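Forty Years on Her Feet: A Conversation with Ilona Bozsik

By Donal Dunne
5 Nov 2019

Ilona Bozsik had the coffee on before I had my coat off, and by the time I found a chair that didn't have a cat or a stack of patterns on it, she was already telling me about her mother's boots.

"They were brown, and they were ugly, and she wore them every winter I can remember," she said, pushing the sugar toward me. "When the heel went, she walked to Zasau to have it done, because the man there used proper nails. I thought this was the most boring errand in the world. And then look what I did with my life!"

What she did with her life was repair shoes. Her shop on the market side of Hulturville has been open longer than most of its neighbors, and she still opens it herself, though she has handed the Saturdays over to Iwona Sikora, who came to her as a trainee and never left. Ilona learned the trade from Teodor Marinescu, whose name comes up so often in her stories that I began to feel I should have brought him a cake as well.

"Teodor hardly spoke," she told me. "He would put a shoe in front of me and walk off. If I did it wrong, the shoe came back to the same spot on the bench the next morning, with my stitching pulled out. One pair of riding boots came back to me 11 times. I dream about those boots."

She keeps a repair book, as he did, one line for each job. The current volume had reached number 3481 on the afternoon I visited, a lady's ankle boot with a split welt. I asked whether she ever reads back through the old ones. She does, usually in October, when the wet weather starts and everybody remembers their soles at once.

"You see whole families in there. A christening shoe, then school shoes, then somebody's wedding pair with the strap let out a hole. I had one gentleman who brought in the same brogues for years and years, and then his daughter brought them in, to have them made up nicely for her own boy."
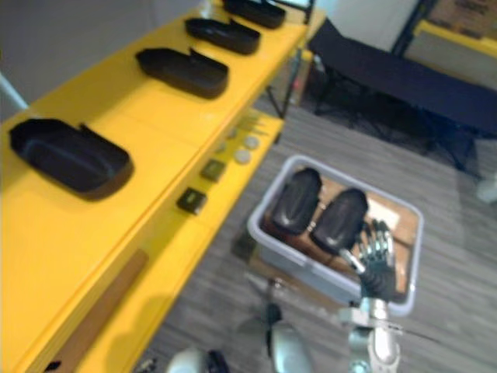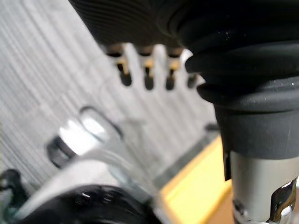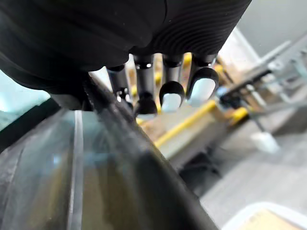

First picture: black trays lined up on yellow shelving.

We got onto the subject of glue, on which Ilona has a great many opinions. She doesn't mind it. What bothers her is a shoe built so that there is nothing for a repairer to get hold of, no welt and no stitching, and she has to send people home with it.

"I hate that part. They look at me as if I were the doctor. I tell them, next time, bend it in the shop before you buy. Look where the upper meets the sole. Ask the salesgirl if it can be resoled, and if she laughs, put it back."

Her own shoes, since I asked, are a pair of plain black lace-ups that Urszula Witkowska, a maker over in Sakenard, cut for her after a bad year with her knees. They cost more than Ilona had ever spent on anything with laces and she was embarrassed to tell her husband. She has resoled them twice.

I wondered whether she had any advice for those of us who keep our shoes in a heap by the door, and she was kind enough not to look at mine. Let them rest a day between wearings, she said. Stuff them with newspaper when they get soaked, and keep them well away from the radiator. Brush off the mud before the polish goes anywhere near them.

"And come in early," she added. "People wait until they can feel the pavement. If you come when the heel is a little worn, it's a small job and we have time to chat."

She had a customer by then, a young man holding a sandal in two pieces, so I drank up and let her get to it.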